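# About Us

Edetti is a small cooking school for people who want to feed themselves without making a production of it. We opened in October with one room on Garg Street and a single class on breakfast. We now run 29 short courses a year, and breakfast is still the one most people sign up for first.

Our students are mostly adults who have moved into a place of their own, or back into one, and have a kitchen they don't use much. Some have never cooked. Others used to and got out of the habit. Classes are kept to home equipment on purpose, and you won't learn anything with us that needs a professional range.

## The kitchen

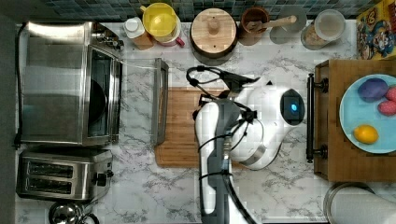

Every beginner course starts at the counter, before any food comes out. We spend the first hour on where things go and how much room you need to work. The toaster oven and the toaster stay together on one side, the canisters and the utensil crock go back against the tile, and the cutting board gets the open space between. You are welcome to argue with this layout. Plenty of students go home and do it the other way around, and that is fine as long as there is a clear spot to cut bread.

The building used to be the office of Volach, a tile and flooring supplier, and we kept the name on the side door. If you are coming for the first time, use that door. The front one sticks.

## What we teach

The breakfast course runs four evenings. It covers toast, eggs, oatmeal, and fruit, plus how to clean up as you go. After that you can take lunches, soups, weeknight suppers, or the baking class, in any order.

We also teach the care of ordinary kitchen things. Wooden boards get washed by hand, dried standing up, and oiled when they start to look pale. We ask students not to put them in the dishwasher, here or at home.
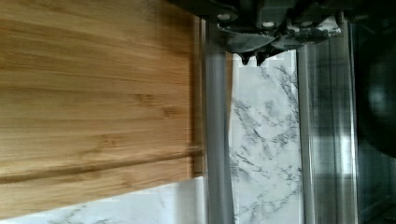
*Bamboo board on the breakfast counter.*

Knives are covered in the second session. You may bring your own, and we will show you how to sharpen it. Aprons and towels are provided.

## Classes and fees

A four-evening course costs $141, food included. Single evenings are $68 when there is space. We take sign-ups at the desk or by phone, and a place can be moved to another course up to a week ahead.

Last year 78 students finished the full beginner set. They get a copy of the Imow notebook, our own collection of recipes and cleaning notes, which we add to each winter. Extra copies are sold at the desk. 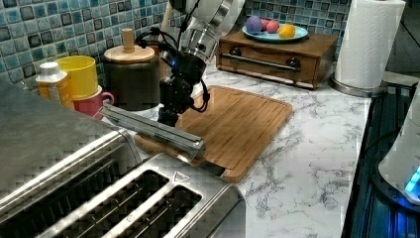

*The toaster side of the counter, with the cup, mug and canister kept at the back.*

The kitchen is open for visits before evening classes. Ring the bell at the side door and someone will come down. There is street parking on Garg Street, and the bike rack is behind the building.

Page updated 2025-08-26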